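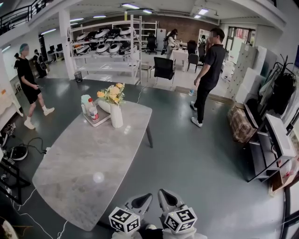

*Large grey table with a marble pattern, in a bright office and workshop space.*

**Religion and Memory, handout 4** (K. Makris, 2024-10-14)

Today we look at the litany in the Orthodox evening service. The word comes from Greek and means a supplication. The deacon, or the priest if there is no deacon, reads short petitions and the people answer "Lord, have mercy".

In some petitions the answer is sung 12 times. Please compare this with the parish notebook from Givbridge, where an old petition for travellers by sea was kept after the harbour closed.

For the next class:

- read pages 2 to 12 of the reader
- write down one petition which you find difficult to date

Essays are due in December.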